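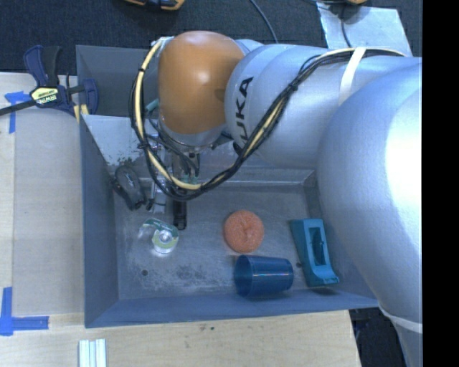

¿Cada cuánto hay que vaciar el depósito de condensados?
Cuando se enciende el piloto ámbar del frontal, o una vez por semana si el equipo trabaja en modo continuo.

4. Puesta en marcha del deshumidificador Turnico

Esta sección explica la colocación, el primer arranque y el vaciado del depósito. La conexión del desagüe permanente se trata en la sección 5.

4.1 Colocación

1. Retire las cintas de transporte y el cartón de la base. Guárdelos por si hay que enviar el equipo al servicio técnico.
2. Coloque el equipo en una superficie horizontal y firme. El Turnico no debe funcionar inclinado.
3. Deje libre la rejilla trasera. No apoye el equipo contra cortinas, ropa tendida ni cajas.
4. Si el equipo ha viajado tumbado, póngalo de pie y espere 6 horas antes de enchufarlo.

Nota: en sótanos y trasteros conviene cerrar puertas y ventanas. Con una ventana abierta el compresor no para y la humedad apenas baja.

Precaución: no utilice alargadores enrollados ni regletas compartidas con estufas.

4.2 Primer arranque

1. Compruebe que el depósito está encajado hasta el fondo. Si queda salido, el piloto ámbar permanece encendido y el compresor no arranca.
2. Enchufe el equipo y pulse la tecla de encendido.
3. Elija la humedad deseada con las teclas de flecha. El valor se guarda al cabo de unos segundos.
4. Seleccione el modo: automático, continuo o secado de ropa.

El ventilador arranca enseguida y el compresor tarda alrededor de 4 minutos. Durante ese tiempo el aire sale a la temperatura de la habitación.

4.3 Vaciado del depósito

1. Apague el equipo y espere a que se detenga el ventilador.
2. Tire del depósito con las dos manos, sin levantarlo.
3. Vierta el agua por la boca lateral. No es apta para beber ni para dar a los animales.
4. Enjuague el depósito con agua fría. No use lejía.
5. Revise que el flotador se mueve libremente y vuelva a encajar el depósito.

Precaución: no desmonte el flotador. Sin él el equipo no detecta el nivel y puede desbordarse.

4.4 Códigos en pantalla

E2: sonda de humedad desconectada. Desenchufe el equipo y avise al servicio técnico.
E5: descarche en curso. Desaparece solo.
FL: depósito lleno o mal encajado.

Recambios: filtro de aire, referencia 293; depósito completo con flotador, referencia 2648. Se piden a Zinirstead, distribuidor de la marca, indicando el número de serie de la placa trasera.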